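The hand at Vilgate had dropped its grip force by 23 percent over the month of April, and the log gave no reason. Stella Bakilana read the log twice, closed it, and opened the maintenance sheet.

The cell was a Dimitriou arm with a multi-finger hand, installed for a library contractor named Brirnura. It picked up bound volumes and set them down elsewhere. Before any physical repair, procedure called for the fault to be reproduced in the model. The model ran on her desk machine and had its own bench, its own shelf and its own book.

She loaded the parameters from the real hand. Finger tendons, 35 newtons nominal. Thumb, the same. Friction on the cover, per the last calibration. She ran the grasp.

The book slid. It slid 998 times out of 998, always toward the thumb, and she stopped the batch there.

"It's the tendons," said the technician on the phone from Clatden. "They stretch. We'll send a set."

"The tendons were changed in April."

"Then it's the new tendons."

She wrote this down, as procedure also required. Then she set the tendon values back to factory and ran the grasp again. The book slid. That removed the tendons. She reset the friction. The book slid. That left the thumb, whose zero position was stored in a table of offsets at the back of the configuration file, on line 107, where someone had entered the angle in degrees. The controller read radians and clamped whatever it could not reach.

The thumb had been holding at its limit for weeks, and the fingers had been backing off to keep the load even. The log had recorded each reduction as normal behavior – by its own rules, it was.

She converted the value and saved the file under a new revision number. In the comment field she typed the date, 2026-05-05, the line, the old value, the new value and the unit. She typed the unit a second time in capitals.

Then she slowed the simulation to a tenth of its speed, moved the thumb in by hand, one step per keypress, and waited for the contact readings to settle before she touched the lift command.

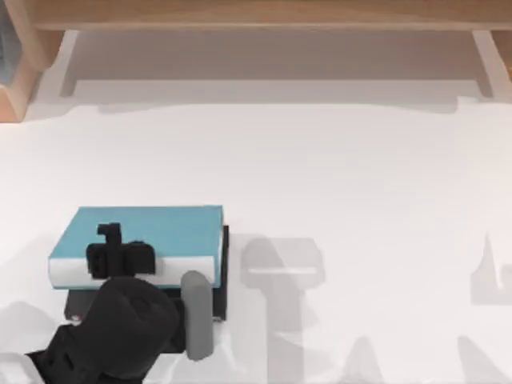
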